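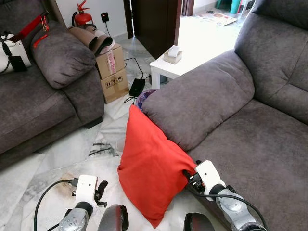 Head view, sofa task. Right gripper on the cushion, left gripper open.

Flullo Home Kit - sample recordings

Sample data for people deciding whether to buy or rent the Flullo two-arm kit. It holds 259 episodes of sofa and cushion handling, recorded by Dolletti in furnished rooms with the stock grippers.

Contents
episodes/ - one folder per episode, head and wrist video
joints/ - arm and gripper positions at 10 Hz
labels.csv - 2,782 rows, one per labeled step
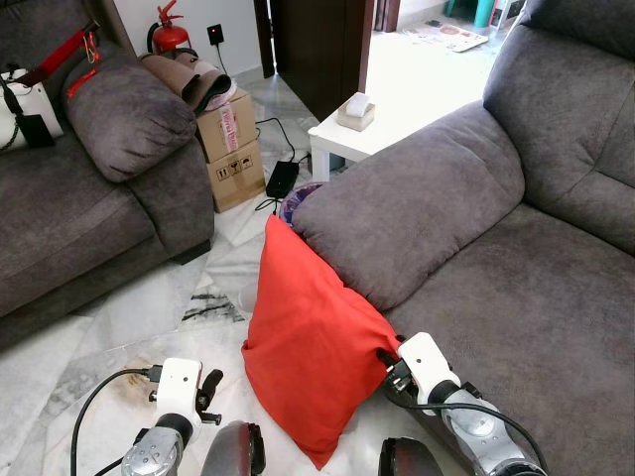 Failed attempts are kept and marked with 0 in the result column. Rooms are not tidied before recording, so expect cables and boxes on the floor.

Known problems
Wrist video lags the head video by up to 8 ms. Red fabric looks brighter in the wrist view - colors are not corrected.

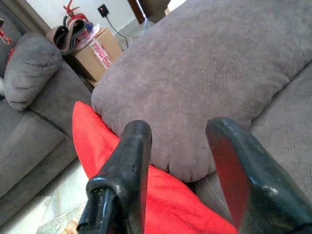

Wrist view, fingers apart, red fabric against the gray sofa.

Contact: Sarahí Maldonado, Dolletti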